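Search reviews, e.g. "mop"

We use cookies to remember your preferences. Accept / Manage

Riston Toilet Brush and Caddy: a long-term review

Last updated: March

I have now owned a toilet brush long enough to have opinions about it, and I'd like those years of school back. The Riston costs 18 dollars, four times what I'd ever paid for a stick with bristles on it. My neighbor Souad Tahiri swore by hers at a dinner party, between the soup and the fish, and I ordered one that night.

First, the handle. It's long, a good deal longer than the supermarket kind, and after a winter of use I won't go back. Your knuckles stay well north of events. The grip has a slight swelling at the top that looks like a design flourish and works as a stopper when your glove is soapy.
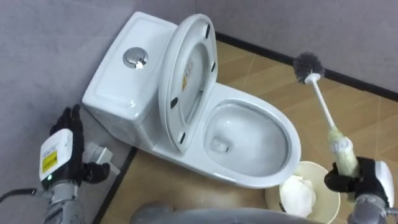

The bristles are stiffer than I expected. They were so stiff in the first week that I wrote to Riston to ask if I'd been sent something meant for driveways. A very patient man named Younes Zaki wrote back that they relax with use. They did, a little. Mine have kept their shape, while the Postis brush I had before went flat on one side by its second month and looked like it had slept badly.

Now the caddy, where the money evidently ran out. It's tall and narrow and tips over if you look at it with any feeling. There's a drip cup in the bottom that you're supposed to empty and rinse, and the instructions manage to say so on three separate pages, in a tone I associate with dentists.
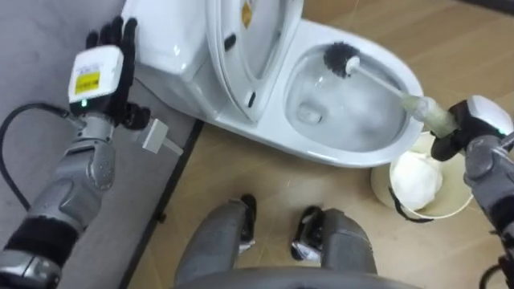
My other complaint is the head, which is round and a touch too fat. It does fine on the open part of the bowl and sulks when you ask it to get up under the rim. Most of the work is in the angle anyway: come in over the bowl from the side, as the brush does in the photo, and you can lean on the far wall without folding yourself in half. Hekard makes a slimmer head with a little beak on it, and I'm told it's better at corners, but the handle is short and I've explained how I feel about knuckles.

Replacement heads come in packs of 2 and screw on. Mine squeaks.

Four stars. I'd buy the brush again and keep it in a flowerpot.

Get our newsletter! Enter your email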